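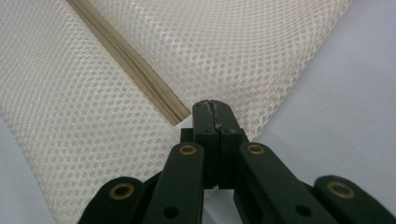 Fingertips closed just below the end of the zipper on a mesh bag.

Hand-held gripper trials: frequently asked questions

These are the questions that come in most often about the Burnholm trials of hand-held grippers on soft goods. The page was last revised in December, after the second round with the mesh laundry bag. Questions about mounting the same fingers on an arm are near the end.

What is being compared?

Two sets of fingertips for the same linkage. The first set is called Amico and has a smooth inner face. The second is called Pagano and has ridges across the inner face. Everything below the fingertips stays the same between the two, including the pivots and the length of the links. If you change the linkage and the fingertips together, you can't tell which one made the difference.

Why use a laundry bag?

It is cheap, it is easy to replace, and it is hard to handle. Mesh folds when you push it and slides when you pull it. A zipper seam running through it gives you a stiff strip next to a soft panel, so one bag lets you test two kinds of grip. Earlier trials used cotton towels, and almost any fingertip can hold a towel.

How many grasps have been logged so far?

1,711 across both sets. A grasp counts when the fingers close on fabric and the operator lifts, pulls or turns it. Closing on air is logged separately and is not in that number.

What does one session look like?

A session is 30 minutes. The operator works standing or sitting at the table with one gripper in each hand and goes through the task card in order: flatten the bag, find the zipper, hold one end, work along the seam, fold, unfold. Fingertips are swapped between sessions and never during one. When a finger comes loose partway through, the session is stopped and started again from the first step.

Do the two hands do the same job?

No. On most steps one gripper anchors the fabric and the other one works. We ask operators to switch sides halfway through the card, and the results for each side are kept apart. The working side closes far more often, so its fingertips wear faster.

Which set holds mesh better?

The ridged set, on a flat panel. The ridges catch in the openings and the fabric stays put under a sideways pull. The smooth set needs a deeper bite to do the same thing, and on a flat panel there often isn't enough loose material to get one.

Which set is better on a seam?

The smooth set. A seam is thick enough to hold by pressure alone, and smooth fingers let go cleanly. The ridged fingers tend to hang on to the fabric when they open, and that can drag the bag out of position just as you want to leave it alone.

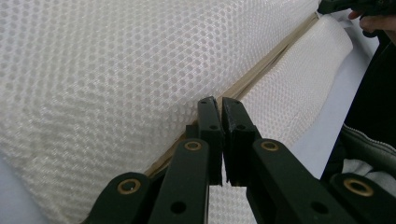
Lining up on the beige strip before a pinch. The fingers are nearly closed.

How far open should the fingers be on approach?

Less than most people expect. New operators come in wide and sweep up a whole fold. Come in with a narrow gap, touch the fabric on one side of the seam, then open just enough to straddle it. On a rounded or bulky edge, press down slightly before you close so that the material rises between the tips.

Are printed fingers strong enough?

For fabric, yes. We replace a pair after 300 grasps whether or not it looks worn, mainly to keep the comparison fair. The ridges are the first thing to go on the Pagano set. On the Amico set the usual fault is a screw working loose, so check both screws at the start of a session. Don't overtighten them. The hole will strip and the finger has to be printed again.

Why do the pivots have bushings?

A plain hole in plastic wears oval. Once that happens the tips no longer meet squarely and thin fabric slips out at one corner. You can check for this by closing the gripper on a strip of paper and tugging it at each corner of the tips. It should hold evenly.

What controller is used?

The hand-held trials don't need one to move the fingers, as the operator does that. Recording is handled by a Sirkora box, which lines up the streams from both sides and writes one file per session. Press record, wait for the tone, then pick up the grippers. Starting with them already in your hands adds a few seconds of movement that must be trimmed later.

Is one camera view enough?

We don't think so. The view from the gripper is very good for the last inch or so of an approach, and it shows whether the tips have landed on the seam or beside it. It is poor at showing what the rest of the fabric is doing. The view from head height covers the whole table and both hands, but the contact point is often too small to judge. Use the close view to label a grasp and the wide view to label the step it belongs to. 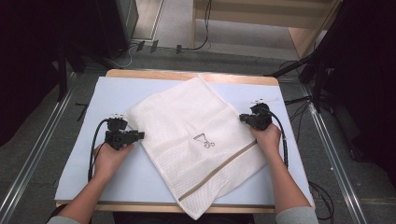
Elisa Sanna wrote in to disagree with part of the answer above. She labels both the step and the grasp from the wide view first and opens the close view only when she is unsure. With the bag laid out diagonally, she says, she can tell from the head-height view which side is anchoring and which is working, and she gets through a session in half the time. Her one request was for the bag to contrast more with the board, as pale mesh on a pale surface makes the edges slow to find.

Has that been tried?

Not yet. A darker board is planned for the next round. The old board will stay in use for half of the sessions so that the earlier results can still be compared.

Can the cables get in the way?

They can. Let each cable leave on its own side of the board and keep enough slack for a full reach across the table. If a cable pulls at the gripper during a fold, note the time on the card and carry on. Do not cross your wrists. If the task seems to call for it, put the fabric down, turn it and pick it up again.

Will the results carry over to an arm?

Some of them should. The fingertip geometry is the same, so the findings about ridges and seams ought to hold. The approach is another matter. A person feels the table through the gripper and eases off, and an arm has to be told to. Ottavio Marino ran a short test with the smooth set on an arm and found that the height of the approach needed much tighter limits than anything on the task card. That test covered 2 bags and is too small to report in full.

Can I use the task card for my own gripper?

Yes. Keep the order of the steps, and write down the width of your fingertips and the type of inner face. If you use a different bag, choose one with a zipper on mesh. A bag with a drawstring skips the seam steps and the results can't be set beside ours.

How do I report a problem with the card?

Send the step number, the fingertip set and which hand was working. A short clip from the gripper view helps if the problem is a missed grasp.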